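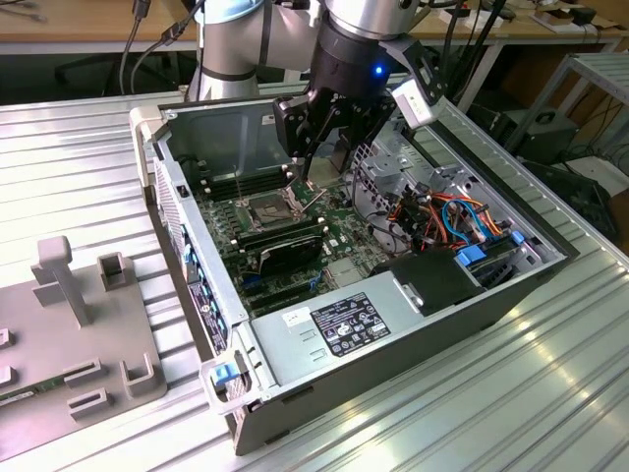 Open Day at the Caltley Repair Hall

I had been meaning to get over to Caltley since May, when my sister-in-law mailed me the flyer, and I'm so glad I finally made the drive (an hour and a bit from Brostville if you take the river road, and you should take the river road). The repair hall is in the old seed warehouse behind the feed store, and they open all 3 floors to visitors once a year.

I started downstairs with the lamps and radios, where a very patient man let me hold the end of a cord while he rewired a brass floor lamp just like the one my grandmother kept by her sewing chair. I told him all about it and he was kind enough to keep nodding! The smell of the place took me right back, that mix of floor wax and warm dust.

The second floor is computers, mostly old towers getting opened up and sorted into what can go to a school and what can only be used for parts. I don't know a motherboard from a muffin tin, but I learned that a machine people call dead is often just a machine with a worn-out power supply, and I went home feeling guilty about the one in my closet.

Up top are the sewing machines, and that's where I lost track of the morning. There was a black Bajpai treadle with gold flowers down the arm, and a little green Sterico portable that I would have carried off if they'd let me. The ladies up there gave a 30-minute talk on tension and bobbins, and I finally understand why my hems pucker (I've been threading it wrong for years).

Lunch was chili and cornbread in the loading bay, six dollars, and they let you go back for seconds. Parking is on the grass, so wear sensible shoes. The stairs are steep and there's no elevator for visitors, but the ground floor is easy to get around and has the best chairs anyway. I stayed until they started stacking them, and came home with a rebuilt toaster and a jar of somebody's plum jam.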